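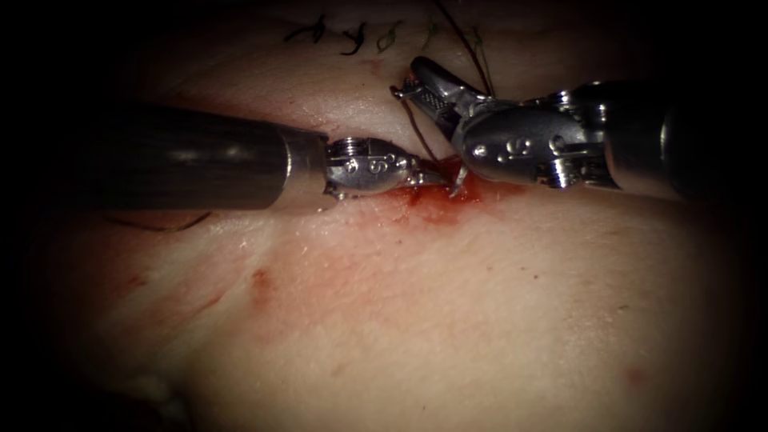 Barley growers in the Prado valley started cutting on 2026-06-17, the earliest start the Getano growers' co-op has on its books. The first loads reached the Skelitz elevator before noon.

Grain moisture on those loads came in at 14 percent, low enough to go straight into the bins without drying. Yields on the lighter ground west of Flelis are running at roughly 77 bushels an acre. Growers there had expected less after a dry April.

"We were still fixing the header when the neighbors were already out," said Nivaldo Sampaio, who farms barley and soybeans outside Flelis. He plans to drill beans into the stubble as soon as the straw is baled.

Fields on the creek bottoms are greener and will probably wait until late June. Some of that barley went down in the storm two weeks ago and will be slow to pick up.

The elevator will stay open until 10 p.m. while the barley is coming in. Trucks should use the north gate, as the scale road is being patched. Wheat is not being taken yet. Growers with straw to sell can leave their names at the scale house.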